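Remote operators wanted, Saturday sessions, Prendotham

Hashemi is looking for 12 people to steer a simulated robot arm by hand controller, for a project called Lilia. You sit at a desk, watch the arm on a screen and guide it through short table tasks. Your movements are recorded and used to train the arm. No robot experience needed, but you should be comfortable using both hands for up to 19 minutes at a stretch. 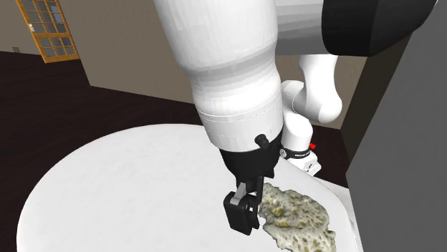 Simulated arm with its gripper at the tabletop, beside the crumbly material.

Each person does 3 sessions in March at our Hastum building. The first begins with a practice run, which isn't recorded. Failed attempts are kept as well, so please don't restart a task unless asked. We pay £100 once all sessions are done. Travel is not covered.

You must be 18 or over. Glasses are fine. If moving pictures on a screen make you feel sick, this may not suit you.

To apply, write to Getsemaní Pacheco at Hashemi, saying which hand you write with and whether you prefer mornings or afternoons.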